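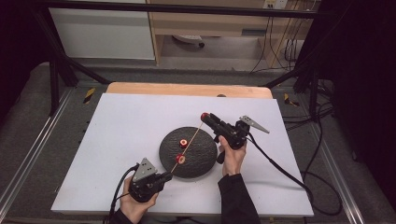 Stick held from both ends, one ring on it, the other still on the disk.

Workshop tips: when the hand-held gripper drops the stick

Last week we had a failure with our pair of hand-held grippers at the Horelora bench. During the ring exercise the right jaw opened by itself and the stick flew over the board. It touched my colleague Si-eun Na on the cheek, a few centimeters under the eye. She was not hurt, but we stopped the work for the day and looked for the cause.

The cause was the cable. It had a loop that went down to the floor, and a foot pulled it. The plug moved a little in its socket, the signal was lost for a moment, and the jaw opened. In the log we found the same short loss 19 times during March, and we had not paid attention to it.

What we do now:

Before you take the grippers in your hands, look where each cable goes. Keep it on the table or fix it to the metal structure with a soft strap. Leave enough length for the full movement of your arm.

Pull the plug gently with two fingers. If it moves, do not start.

Wear safety glasses, also for small and light objects. A thin stick is light, but it has a point.

Do not squeeze more to stop the stick from turning. A wooden stick bends and keeps the force inside, and when one side lets go it jumps. Hold it close to the end and bring both hands a little nearer to each other.

Change the stick when you see a crack. We keep a box of 156 and they are cheap.

If a jaw opens alone, put both grippers down first. After this, switch off the power. I did it in the wrong order, and the second jaw closed on my glove.

Write down every small loss of signal, even if it lasts less than a second.

Blandine Lefèvre, 3/21/26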